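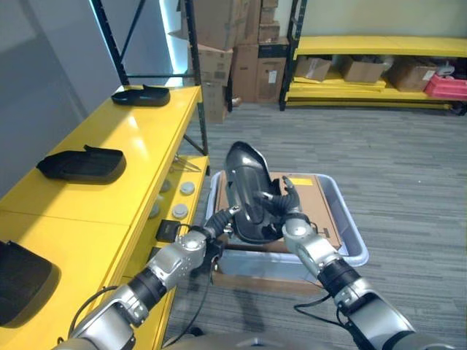
A glossy dark gray part, held over a clear plastic storage bin.

Nindell clear storage bin, large size, with lid

I bought my first Nindell bins in October, from the Faulkner store in Paselcombe, to bring order to the room where we keep winter clothes, bed linen and too many tools. Before them I had cardboard boxes with writing on the side, and the writing was never correct for long. I took 13 bins in one order. The total was 94 dollars with a small discount, and I think it is a fair price for this thickness of plastic.

The first thing I like is that the walls are really clear. My older Skutik bins are sold as clear too, but they have a milky color and in a dark corner I must still open the lid to know what is inside. With the Nindell I can read the label of a paint can through the side.

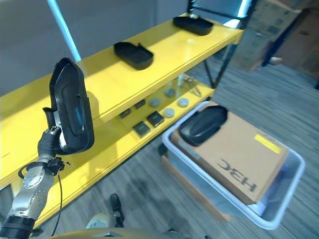

The second good thing is the shape. The walls go almost straight down, so you do not lose much room at the bottom. Folded sheets lie flat in it. Many cheap bins become narrow toward the base, and then your bottom row is always a small pile of socks.

The lid is the weak point. It closes with two clips, and on most of my bins they work well, with a clear click. On two of them one clip was too tight from the beginning, and I had to press with my palm and hold the bin with my knee. I wrote to the store and they sent new lids in one week, without any discussion. The new ones are better, but still not soft.

Stacking is fine up to four if the heavy ones stay below. With five, the lowest lid begins to bend in the middle.

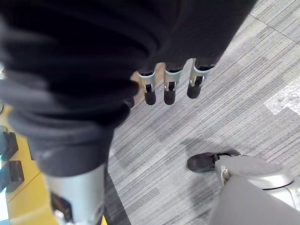

Cleaning is easy with warm water and a little dish soap. Please do not use the rough side of the sponge, I did it once and now this bin has many fine scratches near the handle. The stickers from the store come off in one piece if you pull slowly, and I was very thankful for this.

I would buy them again for clothes and linen. For hand tools I still prefer the Skutik, its floor is thicker and the handles do not cut into the fingers when the load is heavy. Four stars from me, and the missing star is for the clips.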